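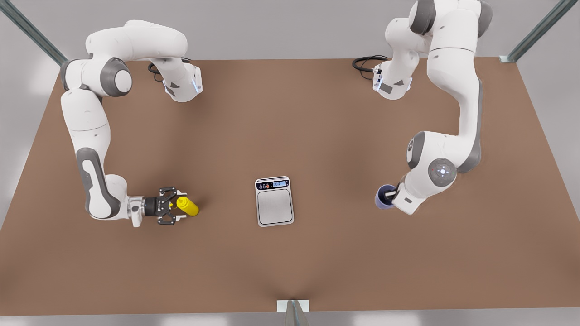

Vurklow hat

Home Contents Recent changes Talk History Log in

The Vurklow hat is a tall, flat-topped felt hat with an upturned brim, worn mostly in the valley town of Vurklow and, under protest, in neighboring Sunden. It is usually dark green or black, with a broad band of ribbon called the selau tied at the left side. The hat is worn by both men and women on public holidays, at weddings, and at the summer race meeting, where it has been blamed for blocking the view for as long as there has been a view to block.

Name

In Vurklow the hat is simply called "the hat." The longer name came from visitors and was taken up by shopkeepers, who found that it fit nicely on a label. In Sunden it is known as the Sunden hat. Older people in both towns also use the word stump, which describes the shape well and is considered rude when said by anyone from outside the valley.

Description

The crown stands 11 inches high in its formal version and tapers slightly toward the top. A lower everyday crown exists and is sold mainly to people who drive. The brim is narrow at the back and sides and rolls up sharply at the front, so that rain collects there and is released when the wearer bows. Makers have offered a brim with a small drain hole since the 1950s, with few takers.

The body is wool felt, stiffened with shellac. Cheaper hats are stiffened with starch and should be kept away from weather, which limits their use in Vurklow to a few weeks of the year.

The selau

The ribbon is the only part of the hat on which the wearer is allowed an opinion. It may be any color except white, which was once kept for judges at the race meeting and is still avoided, although the judges switched to armbands decades ago. The ends are left long on the hat of an unmarried person and tucked under on that of a married one. Widows and widowers may do as they like, and the folklorist Veronika Gruber noted in her study of valley dress that they generally tie the largest bows in the room.

A knot on the right side means the wearer is in dispute with a relative. Gruber recorded several families in which both parties wore the knot on the right for years, each unaware that the other was doing so, as they were not on visiting terms.

Origin

The hat is widely said to be ancient. The oldest surviving example dates from 1916 and was made by Gillies, a hat shop on the Vurklow market square that had until then dealt mostly in imported bowlers. With imports cut off by the war, the shop's cutter, Fraser Munro, began shaping hats over the only large wooden form he had, a block meant for fire helmets. Early customers complained about the height. Munro told them it was traditional, and within a generation it was.

A competing account, favored in Sunden, holds that shepherds wore the hat in the Middle Ages and kept their lunch in it. No picture, will, or tax record mentions such a hat, and the ledger of a Sunden draper shows that he bought his first stock from Gillies. The Sunden town history describes the ledger as "open to interpretation."

Use at the races

The hat's main public outing is the Vurklow meeting, held each year on 27th May on the long meadow below the town. The card has always been short and the horses modest, and most reports from the early years give more space to headwear than to results. A parade before the second race goes back to the time when the second race was regularly late.

Entrants walk the length of the rail and are judged on the set of the brim, the tying of the selau, and bearing. Decoration is forbidden. Morag Innes won the parade so often that the rules were changed to require a year's rest between victories; she used her years off to act as a judge and is remembered as a harsh one. In one of those years she declined to award a prize at all.

The best-known dispute concerned Ostap Kravets, a feed merchant who entered a hat with a crown nearly twice the usual height. The rules gave a minimum but no maximum, and he was placed first. He was then unable to enter the prize tent. The presentation was made outside in the rain, with the results described above under the brim. A maximum height was adopted in September of the same year.

Spectators in the front rows have been asked to remove their hats during racing ever since the first meeting. Compliance is described in the official program as "improving."

Manufacture

Gillies remains the chief maker. Its order books, which are complete apart from a gap caused by mice, list 2613 formal hats sold under the founding family. The firm later passed to Nelu Chiriac, a former apprentice, who introduced half sizes and was accused of pandering. He also revived the fire-helmet block, which had been serving as a doorstop, and hats shaped on it are sold at a higher price than identical hats shaped on the newer ones.

A finished hat takes several days, most of them drying time. The felt is steamed, pulled over the block, tied down at the base, and left alone. Chiriac held that leaving it alone was the skilled part, and charged for it.

Decline and revival

Daily wear faded as cars became common, the formal crown being taller than the space available in most of them. By the 1970s the hat was seen mainly at funerals and on a large painted sign outside the bus station. Interest returned when the local museum put on a show of old hats and had more than 741 visitors in its opening week, many of whom had come to ask for theirs back.

Modern wearers tend to be younger and to buy secondhand. A folding version was put on sale in Sunden and is not discussed in Vurklow.

See also

Hat parade
Shellac
Sunden hat (redirects here; see Talk)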